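Search this site
Go
Tatetti Papers – Home Surfaces
6/10/21
By Tiina Lappalainen and Periklis Tzavaras

4. What people notice about a tabletop

4.1 Grain as a way of finding your place

We came to this part of the study expecting to write about scratches. Owners of pale wooden tables talk about scratches a lot, and our first round of home visits in Trondedau was planned with them in mind. What we heard was far more fun! People wanted to talk about grain. They knew where the lines bent, where they bunched together, and which stretch of the top looked calm enough to put in front of a guest.

The 367 diary entries from the second round bear this out. We had asked each household to write a line or two whenever they cleared their main table completely, and to say what they looked at first once it was clear. We gave them no word list. Even so, the word "grain" or a plain stand-in for it ("the waves", "the stripes", "the river bit") kept turning up, often in homes where the table had been bought with no thought of pattern at all.

One household used a bend in the grain to line up the fruit bowl. Another had two children who split the table along a single dark line and defended the border at every meal. A third turned the whole top end for end each September, so that the wavy part spent the winter by the window – a habit we had never seen written down before, and one we'd love to see followed up.

4.2 Light on a smooth finish

Grain is only half of it. A satin finish gives back some light, and on pale wood even a soft reflection can wash out the lines beneath. Diary writers who sat facing a window described a "blank" part of the table that moved through the day. Several wiped that part more often than the rest, taking the shine for a smear. When we asked them to look again from the other side of the table, the lines were right there, and most people were delighted.

Figure 3 shows both effects on one light-colored top. The lines run mostly side to side, with a gentle V-shaped dip toward the back, and they grow tighter and straighter nearer the viewer. Toward the top right the wood brightens almost to white-gray and part of the grain fades.
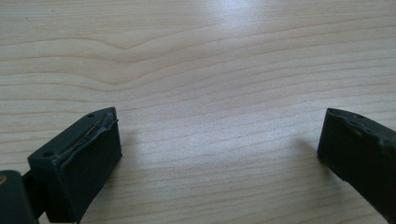
Figure 3. Wavy and straight grain on a pale tabletop, with a patch of reflected light.

Yuzuki Chiba objected, on reading a draft of this section, that we were giving grain too much credit, and that in her own diary she had written about the bend only after a week of clearing the table every night. Before that she had seen crumbs. We think this is a very good point. Attention to pattern may grow with practice, and our diaries ran long enough to teach people to look.

We went back to the entries with her remark in hand. Mentions of crumbs, rings and sticky spots do come early in many of the diaries, and mentions of pattern pick up later. The next round will use a shorter diary for half of the homes, which should help us tell the two apart.

Comments (3)

Eino Vuorinen: Great read. We have a Wustholm table with a knot near one corner and everyone in the family sets their cup next to it. Never on it!

Aatos Rautiainen: Did you ask about tablecloths? My mother kept hers on all year, so I doubt she could have told you which way the lines ran.

Periklis Tzavaras: Aatos, we did, and it's in section 5. Short version – cloth people remember the edge of the table very well and the middle hardly at all.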